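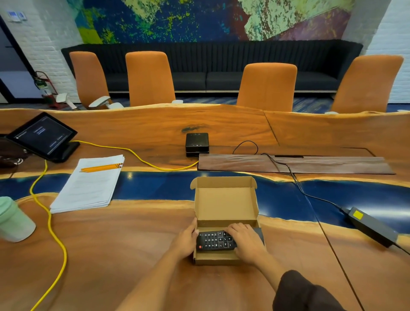 ## How a Robot Learns a Task From a Person

Putting a remote control in a box is easy for you. You have done things like it since you were a baby. For a robot, it is a long list of small problems. Where is the remote? Where is the box? How wide should the fingers open? When should they let go?

One way to solve these problems is to write out every motion as computer code. This is slow, and it often fails if the box moves even a little. Another way is to show the robot what to do. Engineers call this **learning from demonstration**. A demonstration is one complete showing of a task, from start to finish.

There are two main ways to give a demonstration.

## Way 1: By Hand

In the first way, a person does the task with their own hands while a camera records from near the person's eyes. The camera sees about what the person sees: the hands, the object, and whatever else is on the table.

Look at the hands on the remote. The left hand holds one side. The right hand lies across the upper right part, with its fingers spread over the buttons. A computer program can study a picture like this and mark where each finger joint is. Joints are the places where a finger bends. The program does this for every picture in the recording, and the marks form a path through space.

A robot's hand may not have five fingers. Many have only two, and they open and close like tongs. The program must then change the path of a human hand into a path the robot can follow. This step is called **retargeting**. Two-finger robots usually use the path of the thumb and the first finger, and ignore the rest.

## Way 2: By Remote Control

In the second way, the person moves the robot itself from a short distance away. This is called **teleoperation**. "Tele" means "far."

A television remote sends a few simple messages, such as "louder" or "next channel." The controls for a robot arm send many more. They report the position of the operator's hand again and again, many times each second, and the arm copies it.

The operator may hold a pair of handles or move a small copy of the arm. The small copy is called the **leader**. The arm that does the work is called the **follower**.

Teleoperation needs no retargeting from a human hand, as the recording already contains the robot's own motions. It is slower, however. The operator cannot feel the object in the normal way, and many beginners squeeze too hard.

## What Gets Recorded

A recording has more in it than video. For a teleoperated arm, it usually contains:

- the pictures from each camera
- the angle of each joint in the arm
- how far the gripper is open
- the time of each measurement
- a short label, such as "put the remote in the box"

The time matters a great deal. If the pictures and the joint angles do not line up, the robot may learn to close its gripper too early and grab air.

## Why One Showing Is Not Enough

Suppose a robot sees a task one time. It may learn that the box is always in the same spot. Move the box to the left, and the robot reaches for the old place.

For this reason the task is repeated with changes. The box is turned. The remote starts in a new position. The lights are made brighter or dimmer. Other things are left on the table too, such as pencils, paper, a cup with a lid, or cables. The robot has to learn that these are not part of the job.

In one set of lessons made by Francine Penner, the same packing task was shown 261 times. Her coworker Maëlle Gosselin checked each recording and removed 3 of them. In those, the hands had covered the object for so long that the program lost track of it.

## From Recordings to Motion

The recordings go into a program called a **policy**. A policy takes in what the robot senses now and gives back the next small motion. During training, the computer compares the policy's motion with the person's motion. The difference is the error. The computer adjusts the policy to make the error smaller, then does it again with another piece of a recording.

After training, the robot tries the task without help. The testers move the box between tries and write down each success and each failure. If most failures happen with the box in one position, people record more demonstrations with the box in that position, and the training is run again.

## Words to Know

**Demonstration:** one complete showing of a task.

**Follower:** the robot arm that copies the leader.

**Gripper:** the part of a robot that holds things.

**Policy:** the program that chooses the robot's next motion.

**Retargeting:** changing a human motion into one a robot can make.

**Teleoperation:** controlling a machine from a distance.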